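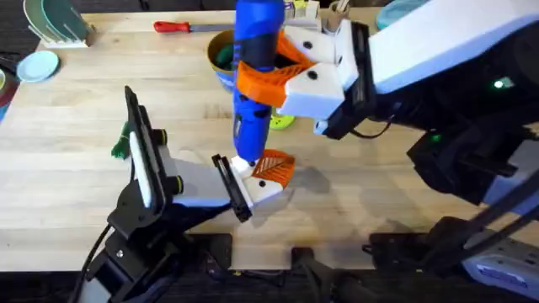 Wenn du dir ein Glas Wasser nimmst, denkst du wahrscheinlich keine Sekunde darüber nach. Arm ausstrecken, Finger zu, fertig! Ein Roboterarm kann das nicht einfach so. Er braucht ein Programm, das ihm für jedes Gelenk sagt, wie weit es sich drehen soll, und zwar immer wieder neu. Und hier müssen sogar zwei Arme miteinander klarkommen: Der eine hält mit seinen orangen Fingern ein blaues Werkzeug, und die Spitze davon endet ganz knapp über dem Greifer des anderen. Da darf sich keiner verrechnen!

Das Programm, um das es in diesem Text geht, heißt Ekero. Geschrieben haben es Teresa Matos und Asanka Mondal, und die beiden können stundenlang davon erzählen. Wir haben ganz viel gefragt und sind aus dem Staunen nicht herausgekommen.

## Sehen ist schwerer, als man denkt

Für einen Computer ist ein Kamerabild erst einmal nur eine riesige Tabelle voller Zahlen. Jede Zahl sagt, wie hell oder wie bunt ein winziger Punkt ist. Da steht nirgends »Messer« oder »Teller« oder »Brokkoli«. Das muss das Programm selbst herausfinden.

Dafür hat Ekero geübt, und zwar mit 2.658 Bildern. Auf jedem hatte vorher ein Mensch eingezeichnet, wo welches Ding liegt. »Am Anfang hat das Programm fast jeden grünen Gegenstand für eine Paprika gehalten«, erzählt Asanka Mondal und lacht. Dann bekam es die richtige Antwort gezeigt, veränderte seine inneren Zahlen ein kleines bisschen und versuchte es wieder. Und wieder. Und wieder!

Richtig knifflig wird es, wenn ein Ding ein anderes verdeckt. Auf dem Bild ganz oben steht eine runde Dose zum Teil hinter dem blauen Werkzeug. Du weißt sofort, dass sie dahinter weitergeht. Ekero musste das erst lernen. Auch Schatten sind gemein - ein dunkler Fleck auf dem Holz kann für ein Programm wie ein echter Gegenstand aussehen.

## Der Plan: Wer fährt wo entlang?

Jetzt weiß der Computer also, was auf dem Tisch liegt. Als Nächstes kommt der Teil von Ekero, der Derese heißt. Derese ist der Planer. Er sucht einen Weg für jeden Arm, auf dem nichts umgestoßen wird.

Stell dir vor, du und deine Freundin sitzt am selben Basteltisch und wollt beide an die Schere. Ihr schaut euch kurz an, einer zieht die Hand zurück, alles gut. Roboterarme schauen sich nicht an. Deshalb rechnet Derese beide Wege gleichzeitig aus und probiert sie im Computer durch, bevor sich auch nur ein Motor bewegt. Etwa 500 verschiedene Wege testet er für eine einzige Bewegung! Die meisten davon sind Quatsch: zu lang, zu wackelig oder mitten durch den anderen Arm hindurch. Die wirft er weg, und der beste bleibt übrig.

Um jeden Arm herum denkt sich Derese außerdem eine unsichtbare Hülle, so ähnlich wie eine dicke Winterjacke. Die Jacken dürfen sich normalerweise nicht berühren. Nur wenn die Arme eng zusammenarbeiten sollen, macht der Planer sie dünner - und dann fahren beide ganz, ganz langsam.

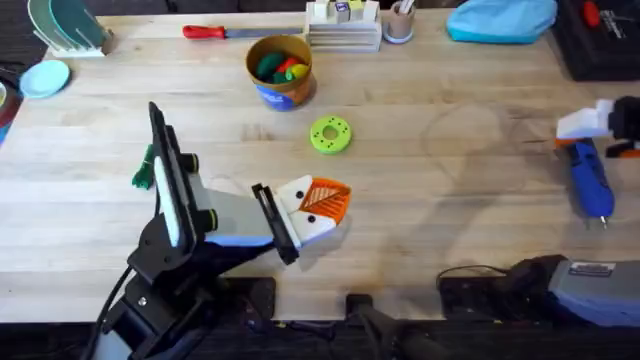 ## Und wenn etwas verrutscht?

Ein Plan ist super, aber auf einem echten Tisch geht immer mal was schief. Eine Dose steht plötzlich woanders. Ein Ring rollt weg. Dafür gibt es den dritten Teil, die Regelung. Das Wort klingt langweilig, die Sache ist es überhaupt nicht!

Regelung heißt: messen, vergleichen, verbessern. In jedem Gelenk sitzt ein Sensor, der meldet, wie weit es gedreht ist. Das Programm vergleicht das mit dem Plan. Steht das Gelenk noch nicht weit genug, bekommt der Motor etwas mehr Kraft. Ist es schon zu weit, geht es ein Stückchen zurück. Bei Ekero passiert das 248-mal in jeder Sekunde. So schnell kannst du nicht einmal blinzeln.

Du machst das übrigens auch, zum Beispiel beim Fahrradfahren. Du kippst ein klein wenig nach links, merkst es und lenkst dagegen, ohne nachzudenken.

## Probier es aus!

Du brauchst eine zweite Person, einen Tisch, einen Becher aus Plastik und ein Tuch.

1. Verbinde dir die Augen. Du bist jetzt der Roboterarm.
2. Die andere Person ist das Programm und stellt den Becher irgendwo auf den Tisch.
3. Das Programm darf nur kurze Befehle geben: »links«, »rechts«, »vor«, »zurück«, »runter«, »Finger zu«.
4. Tauscht die Rollen und nehmt diesmal zwei Becher und zwei »Arme«, wenn ihr zu dritt seid.

Teresa Matos spielt das mit jeder Schulklasse, die zu Besuch kommt. Der Rekord liegt bei vier Befehlen. Schreib dir auf, wie viele ihr gebraucht habt, und überleg dann, welcher Befehl euch gefehlt hat. Vielleicht »ein kleines bisschen links«? Genau an solchen Befehlen basteln Programmiererinnen und Programmierer jeden Tag.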